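3.2 Gefäße, Verschlüsse und Arbeitsfläche

Die Untersuchung der Schraubverschlüsse an isolierten Trinkflaschen setzt voraus, dass Gefäß und Deckel getrennt betrachtet werden können. In der Vorstudie (Marquez und Pramanik, Dezember) waren Gefäße verschiedener Bauart gemeinsam ausgewertet worden, was die Streuung der Gewindemaße unnötig vergrößerte. Für die vorliegende Arbeit wurde der Bestand deshalb auf 34 Flaschen der Sammlung Drorkum beschränkt, die nach Halsform in sechs Gruppen eingeteilt sind. Maßgeblich für die Zuordnung waren der Übergang von der Schulter zum Hals, die Ausführung des Gewindes und die Oberfläche des Korpus. Farbe und Aufdruck blieben unberücksichtigt.
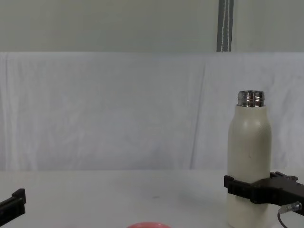
Die Trennung zwischen Hals und Korpus ist für die Beurteilung des Verschlusses wesentlich, weil beide Zonen unterschiedlich altern. Am Hals treten vor allem Abrieb an den Gewindeflanken und Ablagerungen in den Gewindegängen auf, am Korpus dagegen Kratzer und Scheuerstellen. Bei der cremefarbenen Flasche mit mattem Korpus liegt der silbrig glänzende Metallhals ohne Deckel frei, sodass die Gewindegänge seitlich erfasst werden können; etwas unterhalb der Korpusmitte befindet sich vorn eine sehr kleine dunkle Scheuerspur. Solche Spuren wurden protokolliert, gingen jedoch nicht in die Bewertung des Verschlusses ein. Spiegelungen auf blankem Metall erschweren die Bestimmung der obersten Gewindekante. Alle Halsmaße wurden daher zusätzlich mit dem Messschieber aufgenommen, jeweils an fünf Stellen des Umfangs, und anschließend gemittelt.

Die Auswertung der Konturen erfolgte mit dem Programm Lovutance. Insgesamt lagen 709 Einzelaufnahmen vor. Aufnahmen mit verdecktem Hals wurden ausgeschlossen, auch wenn der Korpus vollständig auswertbar gewesen wäre. Die Kalibrierung folgt dem Verfahren von Kuhlmann – mit der Abweichung, dass die Bezugskante am Tisch und nicht am Gefäßboden liegt.
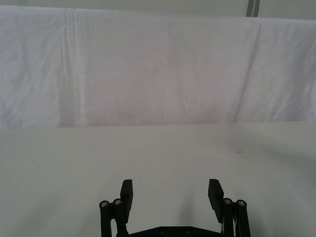
Als Hintergrund kommen grundsätzlich Papier, Kunststoffplatten oder Textilien in Betracht. Papier liefert die gleichmäßigste Fläche, neigt bei der erforderlichen Breite aber zum Knicken, und Kunststoffplatten erzeugten in Vorversuchen störende Reflexe. Die Wahl fiel auf ein weißes, mattes Tuch. Dessen flache Falten bilden schwache Helligkeitsstufen, darunter links eine schärfere, fast senkrechte Linie und rechts eine breitere, schräg zur Tischfläche verlaufende. Für helle Gefäße ist dies von Bedeutung, da der Kontrast zwischen Korpus und Hintergrund ohnehin gering ausfällt und eine Falte fälschlich als Kontur erkannt werden kann. Im Datensatz Plarnudik wurden die Faltenverläufe deshalb von Hand maskiert. Dunkle Flecken auf der Tischfläche wurden ebenso behandelt, sofern sie näher als eine Halsbreite an der Gefäßkontur lagen.

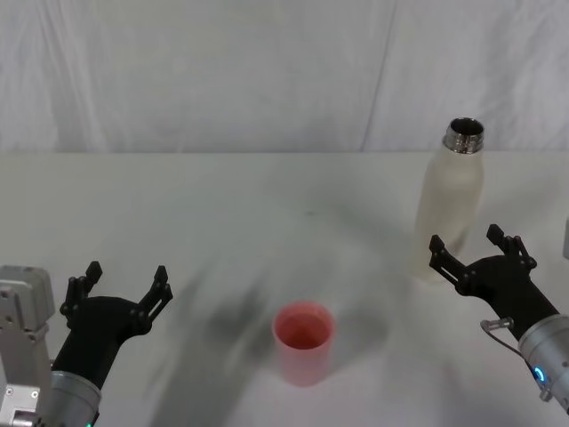
Abb. 3: Weiße Tischfläche mit textilem Hintergrund; diagonale Falte vom oberen Mittelbereich nach rechts.

Die Maskierung wurde von beiden Autoren unabhängig voneinander vorgenommen. Abweichungen betrafen fast ausschließlich breite Falten mit unscharfem Rand; in diesen Fällen wurde die größere der beiden Masken übernommen. Der Einfluss auf die Halsmaße bleibt gering, da die Gewindezone gegenüber dem Tuch deutlich abgesetzt ist. Für die Schulterkontur gilt das nur eingeschränkt, weshalb sie in Abschnitt 3.3 gesondert behandelt wird.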